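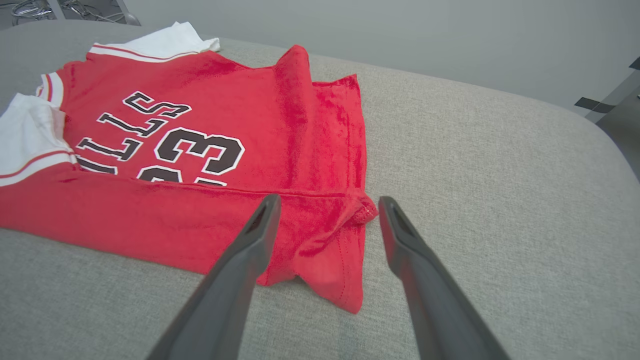
The red Bulls one, halfway folded

Quick one tonight, I have 14 tabs open and the dishwasher is beeping at me.

So the big shirt sort. I said back in the winter I would get through the whole jersey pile before summer and I'm nearly there. Nineteen done, a few stragglers. Most of them are easy. T-shirt shapes, flat fabric, fold and go. The red 23 is the pain. It's got that slightly fuzzy feel to it, like velour, and it grabs at itself. You turn one side over and the other side comes along for the ride.

What I do now, after a lot of bad tries:

Face up first, so I can get the lettering flat. Smooth it out from the middle with the side of your hand. Then one side over, sleeve laid back on itself. Other side the same. Bottom up to the chest. Flip.

The old way was sleeves first and then in half the long way, which put a crease right down the numbers. My aunt did hers like that and the print on two of them has cracked all the way along. Can't fix that. Believe me I looked it up.

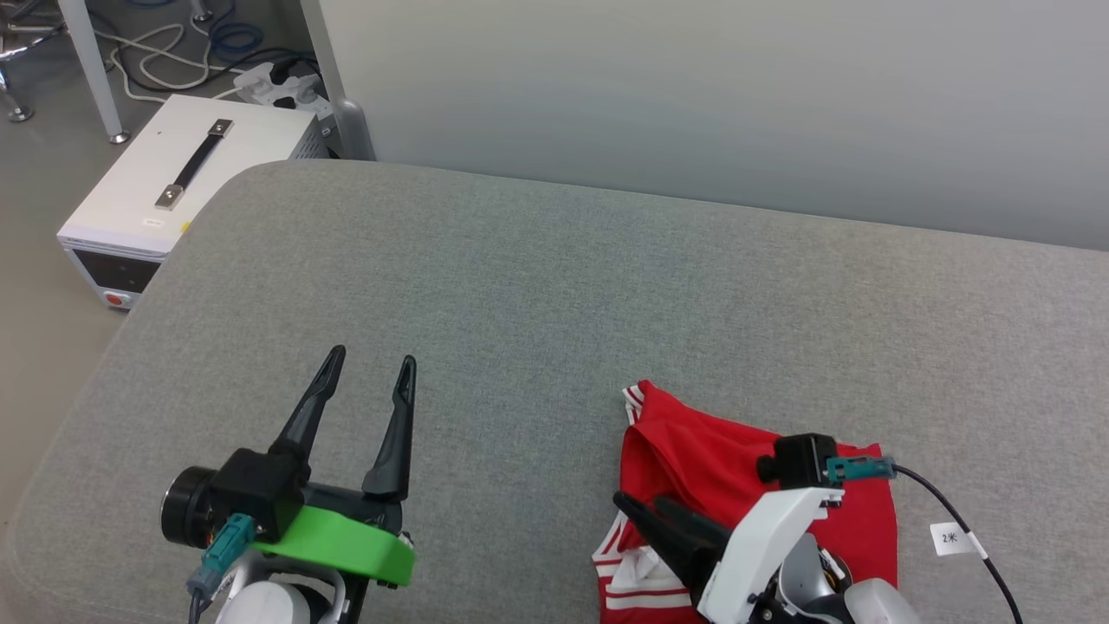

Where you fold matters more than I thought. I used to do it all on the bed and the bed is too soft, everything sinks and you end up leaning on one elbow. A padded top with a bit of firmness is way better. The light gray one with the rounded edges is good because the cloth doesn't slide off like it does on a bare table, and red on gray you can see straight off where the white stripe trim has got to, even when the whole thing is in a crumple. Dark shirts on a dark blanket, forget it. I also like having room to the left to put the next one down. Small thing but it saves getting up.

Storage, since Rekha Murthy asked in the comments last time – I'm using the Woda boxes, the shallow ones. Not the deep ones!! I bought the deep ones first and the shirts at the bottom came out looking like they'd been slept in. Nine to a box and then stop, even if the lid would still close. White tissue between any two that have thick lettering, so the letters don't stick to each other in the heat. August up in that closet is no joke.

Labels: still haven't done them. I know.

Also tried rolling. Rolling is fine for a suitcase and thats about it. The collar goes wonky and the sleeve stripes end up going round and round like a candy cane.
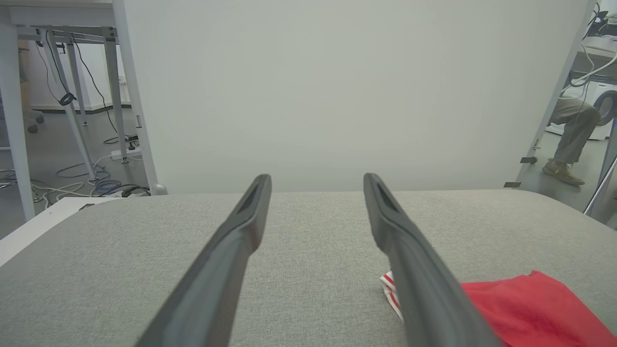
Annapurna Thomas wrote to say she hangs all of hers, wide padded hangers, nothing folded ever, and that folding is only for people with no closet rail. Which, fair, I have very little closet rail. But the heavy ones stretch at the shoulders on me, even on the good hangers, and I'd rather steam out a soft crease than have a shirt with little points on it. She says to do up a spare one for a month and see. Might try it with one I dont care about.

Left to do: the stragglers, the labels, and find the second sheet of tissue paper that I know I bought. Then the shorts, which are a whole other pile and I'm not talking about it yet.

OK dishwasher. More when the boxes are in.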